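Clamville Help Exchange
Section: Robots and automation
Topic: Collecting demonstrations in a small bathroom set

How should starting positions be varied when recording basin-wiping examples?

Posted by Tadcombe Assisted Living Laboratory

Our laboratory is preparing a set of teleoperated demonstrations for a two-armed robot. The task is to wipe the rim and basin of a bathroom sink. The set is a vanity unit beside a toilet, with a mirror cabinet above, and the operator drives the arms with a handheld controller. We intend to submit the first portion to the Vima review in September.

Two matters remain undecided. The first is whether the arms should begin every episode from the same pose. The second is whether the mirror should be covered, given that the operator and other robots are reflected in it. We have recorded 33 trial episodes and would prefer to settle both points before continuing.

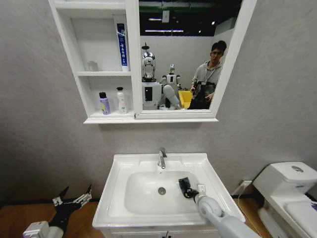
Replies

Posted by Lowri Penry

On the starting pose, I would advise against a single fixed position. A model trained on one pose tends to fail when an arm begins a short distance away from it. My own practice is as follows.

Define a region for each gripper and choose a new point within it before every episode. One arm may begin over the basin and the other low at the side of the vanity; both may also begin low in front. Change the height of the head camera between groups of 20 episodes, so that the cabinet does not always occupy the same part of the view. Move the cloth as well. It should appear on the left of the rim, on the right, at the back beside the tap, folded and unfolded.

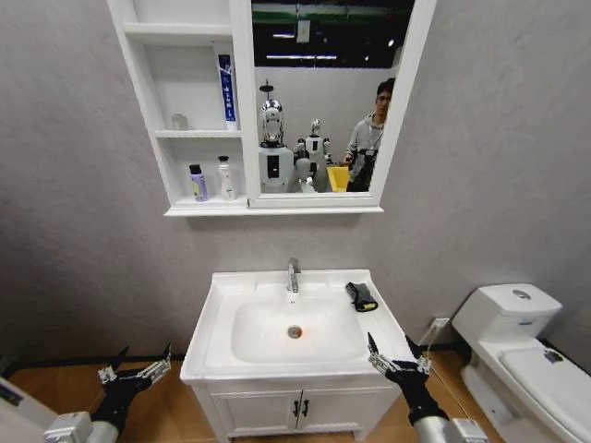
Keep a written record of the cloth position for each episode. When we examined an earlier collection of 2,618 episodes, the cloth had been placed on the same side in most of them, and the resulting policy reached to that side even when nothing was there. The imbalance would have been noticed within a day had the record been kept.

The bottles and the cup on the shelves may be left where they are for a wiping task, although I would exchange them from time to time. Reset the tap lever before each take.

On the mirror, please do not cover it for the whole collection. Bathrooms have mirrors, and the system must learn to disregard what moves in them. I would ask the operator to stand in several different places, and to remain out of the reflection in up to a third of the episodes. If your terms of consent require faces to be obscured, do this before the files are shared and apply it to the reflection as well as to the direct view.

Posted by Painemal Workshop

We covered our mirror with paper and had no difficulties. The robot was never used in any other room, however, so this may not be of assistance.

Posted by Clamville Bench Group

We agree with the first reply regarding poses. We would add that failed attempts should be retained and marked as such. Our practice is to review every take after the first 100 and to remove only those in which the recording itself is faulty.

This topic remains open to further replies.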